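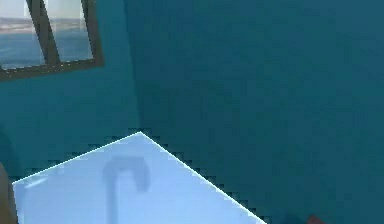

Drudero Rooms: data card and readme

Last edited Aug 9, 2022

Hi, and thanks for downloading this! Drudero Rooms is a set of simulated household episodes for training and testing manipulation policies. I put it together over the winter and spring, mostly in the evenings, and this file is where I've tried to write down everything I'd want to know if I were picking it up cold. If you only read one section, make it the one on splits (people trip over it).

What you get

3000 episodes across 30 room layouts. Every episode is a folder with the rendered frames, the joint positions, the gripper command and a one-line instruction in plain English. The instructions are short and a bit bossy, things like "turn on the tap" or "put the cup by the window." I wrote all of them myself, so they sound like me. If you need more variety in the wording, run your own paraphrases and keep my originals as a fallback.

The rooms were laid out in Gulimano, my little scene builder, and the episodes were recorded with a teleop script called Gil. You don't need either one to use the data. You do need Gulimano if you want to re-render from a different viewpoint — the scene files are in the scenes folder, one per layout, and they load without any extra assets.

How the examples were gathered

I drove the arm by hand for all of it. No scripted motions, no planner filling in the gaps. I'd reset the room, read the instruction, do the task, and hit save or toss. A toss means I dropped something, knocked something over in a way I couldn't recover from, or forgot what I was supposed to be doing (it happens around episode forty of a long night). Small fumbles are kept on purpose. If I missed a handle and went back for it, you'll see me miss and go back for it, and I think that's some of the best stuff in here!

Object positions are shuffled at every reset. Walls, windows and big furniture stay put within a layout. Lighting is fixed per layout too, which I regret a little, and it's on my list for the next version.

Splits

Train uses the first layouts in the index and the last 14 episodes of each layout are held out for validation. Please don't reshuffle by frame. Neighboring frames are nearly identical, and if you mix them across splits your validation score will look fantastic and mean nothing. I did this myself in January and spent a happy weekend thinking I was a genius.

Things to know before you train

The rendering is plain and the frames are compressed pretty hard. Expect soft detail and stair-stepped edges, especially along counters and anything with a strong outline. Faucets can look faded against a pale surface. I left all of that alone instead of cleaning it up, and a policy trained here should cope with worse pictures than it'll get from a decent camera. That's a hunch, so test it.

The arm isn't always in view. Plenty of frames show only the room, so don't filter on "arm visible" unless you want to lose a good chunk of the approach motion.

The view through a window is a flat backdrop. It has no depth worth using, and if you compute depth from the scene files you should mask the glass out first.

Gripper commands run from 0 to 85, where 0 is fully closed. Yes, it's an odd range. It matches the simulated gripper's opening in millimeters, and I never got around to normalizing it. Divide before you feed it to anything.

What it's not good for

Anything with people in it, anything soft (there's no cloth at all), and pouring. Taps turn, but no water comes out of them, so a tap episode counts as done when the handle passes its mark.

Reporting problems

Use the tracker on the Jadmont page where you got the download. Give me the layout number and the episode folder and I can usually find the trouble quickly. Fixed episodes keep their old folder name, and the changes go in CHANGES.txt next to this file.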